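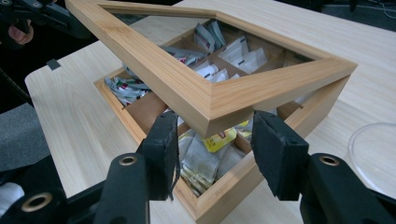 How far along is the songbook project?
We're a bit past the halfway mark, and I'm feeling good about the rest.

Progress report, September 3, 2026

When your grant came through in April I promised you a searchable collection of the old dance tunes from the Stoklow valley, plus a printed songbook people could put on a music stand. The collection is going great. The songbook is slower, and I'll get to that.

We now have 39 tunes fully written out, checked against the tapes and ready to print. Most come from the Hegedűs tapes, which are in better shape than I dared hope (the boxes smelled terrible, so I was worried!). The fiddle is clear on nearly all of them. The accordion gets buried whenever people start stomping, and I've spent whole evenings on eight bars of a polka trying to decide if I was hearing a chord or a chair.

Another 28 are in rough draft. Those need a second pair of ears, and my second pair of ears has been out with a new baby, so they've sat since midsummer. I expect them back in motion this month.

Money: we've spent $2,476 so far. The biggest piece was getting the reels transferred, and after that a used Fender amp for the listening nights, because the one at the hall hummed so badly you couldn't hear the tapes over it. I know the amp wasn't in the original budget – I moved it over from the travel line, which we've barely touched. Receipts are in the folder I sent with the last update.

The listening nights have been my favorite part. We've held 10 now. People come in, we play a tune, and somebody says oh, that's the one my aunt called something else entirely, and off we go. Four tunes have new names thanks to those evenings, and one turned out to be two tunes stuck together.

Now the songbook. Skoketti, the print shop we'd lined up, changed its paper sizes over the summer and our page layout doesn't fit anymore. I'm redoing it in the new size, which is dull work but fine. It does push the proofs back by around a month.

Still to do: finish the drafts, write the short notes for each tune, and settle the spelling of the village names – there are three versions of nearly every one.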